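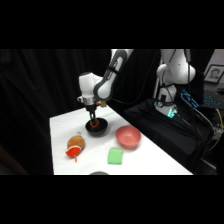 *Page last changed: July, 16:40*

**List:** bromstead-arms
**Subject:** Re: Two-finger gripper on soft things in bowls

> We have been running the Nitia fingers for a month now and they are fine on blocks and tins. Where we struggle is anything that sits inside a dish. The fingertips touch the rim on the way down, the arm reads that as contact and stops short. Has anyone on the list tried the Karaki pair for this? The data sheet says they are slimmer at the tip but I would like to hear from someone who has used them before we order a set.
>
> Also, do you close on position or on force? We close on position and the foam pieces come out with dents.

Yes, we have both sets here and swapped between them most of last week.

On the rim problem, the Karaki tips are better but the bigger change came from the approach. We were coming in at a slant to save time. Now the wrist goes square above the bowl first and the gripper comes straight down, slowly for the last 40 mm. The small black bowl is the hard one, as there is very little room either side once the fingers are in it. The pink one is wider and either set manages it.

I would not order the Karaki pair just for this. Try the straight approach with what you have and see how many stops you still get. If it is more than you can live with, then order.

On closing, we use force. Ours is set to 25 in the Flargate controller, whatever unit that is (the manual gives two different answers). At that setting the green sponge keeps its shape and the plush toy does not slip. With position closing we had the same dents as you, and the plush was worse because it never sits the same way twice. The ring at the top of it can also catch on a fingertip, so keep the grasp point low on the body.

Two smaller things:

- The white cloth on the table moves if the fingers drag on it. Tape the corners or your table height will be wrong by the afternoon.
- Do the tool weight again after changing fingers. I forgot once and the contact reading was off for the whole run, which I then blamed on the bowl.

We plan to do 1000 grasps with each set, same objects, same two bowls, and count the early stops. The Nitia run is first. The log files will go in the shared folder under "bowls" as they finish, one per evening.

A question back to you – which firmware is your controller on? We are on 2 and the contact threshold only takes whole numbers, so there is a gap between too touchy and too dull that I can't tune out. If a later one fixes that I will update before starting the long run.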